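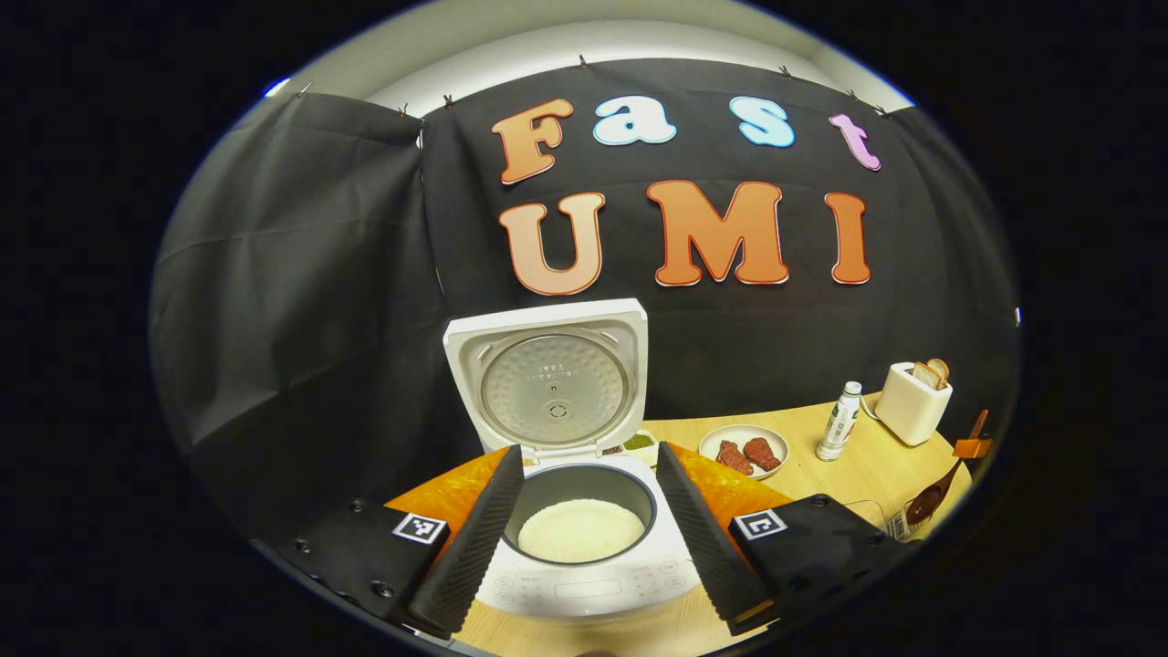

Rice in, lid up, and the orange mat underneath.

I want to stick up for the small white appliance. I know it isn't fashionable. Every kitchen I've been shown round in the past few years has had a bare worktop you could land a plane on, with the toaster shut away in a cupboard like something shameful, and the owner always says how calm it feels. I'm sure it does. I'd just like to know where they make their tea.

My own kitchen at the Paditz flat was tiny (the estate agent called it a galley, which was cheeky), and for my first winter there the cooker didn't work. Two rings dead, oven dead, landlord on holiday. So I bought a rice cooker second-hand for 32 quid and lived off it until the spring. Rice, obviously, but also lentils, porridge, a sort of sponge cake that I still think about. When the landlord finally sent somebody round I was almost put out!

What I love about a rice cooker is that it asks so little. You rinse the rice, tip it in, add the water, shut the lid and wander off. No hovering. I've friends who make beautiful rice in a heavy pan with a tea towel round the lid, and good for them, but they can't have a bath while it's on. I can. I've had some of the best baths of my life while rice was cooking.

And yes, I keep mine out on the table. I don't see why the thing you use every day should live behind a door, under a sieve, at the back, so that you have to get down on your knees for your dinner. Put a mat under it, something bright, and wipe the mat on a Sunday night or whenever you remember. Eyerusalem Mamo, who had the flat upstairs from me, kept hers on a tray on top of the fridge and had to stand on a chair to see in. We argued about this for 13 months. She moved to Kenen in June and I hear the fridge there is even taller.

The case against all this is clutter, and I do take it seriously. My sister bought a Liltness, a folding worktop cover thing that hides the lot, and it cost her 302 pounds, and now she has to clear everything off it before she can get at anything underneath. So there's a clutter of fruit and post on top of the hidden clutter.

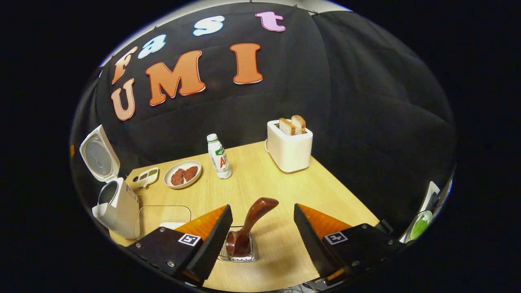

My rule, if you can call it a rule, is that a table with food on it is allowed to look like a table with food on it. Toast wants to be eaten the second it's up. Meat patties want to be on a plate within reach, and the sauce wants to be next to them, and if there's a bottle of something standing in the middle then so much the better, because somebody will be thirsty. I can't get excited about a meal that has to be fetched in stages from four different cupboards.

People also tell me that toast and patties and rice don't belong together, and I've given up on that conversation. They've clearly never been hungry at half past ten at night. A patty on toast with a spoonful of rice on the side is a perfectly good supper, and I'd serve it to anyone.

I will give the tidy brigade one point, and that's leads. I hate a trailing lead. At Frade, where I rented after Paditz, the only decent socket was on the wrong side of the room, and I spent two years stepping over the kettle flex with a full mug in each hand. If you're going to have your machines out, get the table near the plug before you do anything else. Move the table, move the sofa, move the cat.

After that, leave them be. Mine are out now, lids and crumbs and all, and I'm off to put some rice on.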